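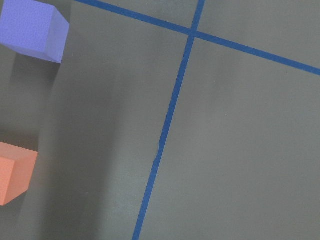
You'll spend the whole year taping tables, Devendra Semwal told me when I moved into the data room at Skaltwood, and the fancy model will be the easy part. I laughed at that. By May I had blue tape stuck to the bottom of my shoes most evenings.

Home Talks Schedule Speakers Venue Contact

(Wait for people to sit. Water. Clicker.)

So, hi. I'm going to talk about gathering examples for an arm that learns by copying, and mostly about the dull bits, because I love the dull bits. The project is called Zarken. The job we're teaching is about as plain as it gets: go to a block, pick it up, put it in the cell we asked for. Foam cubes, flat pale blue blocks, a table with a tape grid on it. My nephew could do it at two — the arm took a bit longer.

The grid is for us. It lets the person setting up say "far left, middle row" and have the next person put things in the same cell. Inside the cell you put the block down however you like. Please do! If everybody lines it up neatly with the tape, the model learns that blocks are always neat, and then a slightly crooked one ruins its day.

(Slow down here, I always rush this part.)

Our first batch was 116 runs. I was so proud of it, and it was nearly useless, as I'd recorded almost all of it myself and I always come in from the same side.
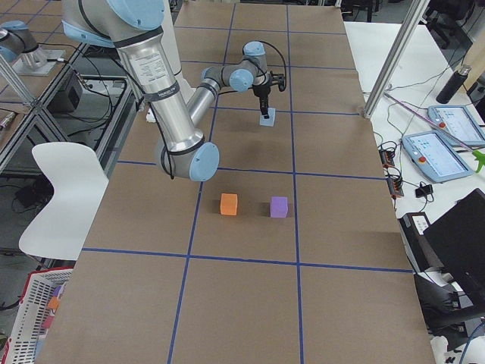
Why not just record more of the same and let the numbers sort it out? Solberg asked me that at the Clundcombe meetup and I gave a pretty bad answer, so let me try again. We did record more. We went up to 200 with the same habits and the thing got very, very good at my habits. Then we threw out 80 of those and spread the new starts over the whole grid, with other people driving. The set we train on now has 329 runs in it, and I can tell you who drove most of them just from how they slow down before a grasp.

Cubes get left on the table on purpose, by the way. A clean table teaches you about a clean table. We want the arm to go for the block it was sent to and leave the orange and purple ones alone, so they have to be around, in different cells, some days close and some days way off to the side.

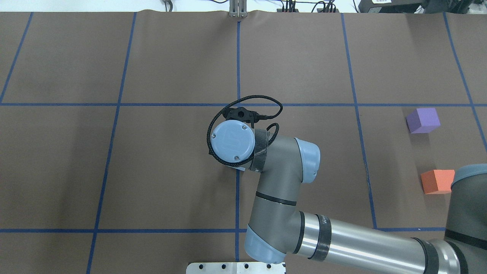
Do you keep the failed runs? We keep them all, in a separate folder, with a short note on what went wrong, and they stay out of training unless the driver recovered and finished the job.

Notes matter more than I used to think. "Bad" is no help to anyone a month later. "Closed too early, pushed block over the tape" is great. Takes ten seconds to type.

(If time's short, skip to the cameras.)

Cameras, then. We save more than one view of each run. The wrist view is lovely up close and tells you very little about the rest of the table, and the overhead-ish one is the opposite, with the arm getting in the way of things right when you care.

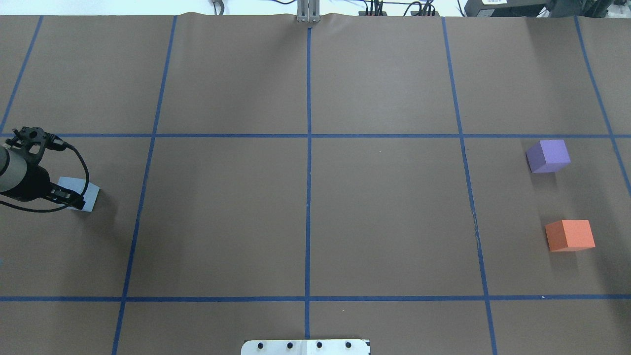 Which brings me to the far cells. People avoid them. I do it too — you've got a long list to get through and the middle is comfortable. So now a little script picks the cell, and the driver doesn't get a vote. Grumbling went up for a week, and the arm stopped being hopeless near the edges.

(Show the list of cells. Then questions. Ask someone to repeat them into the mic.)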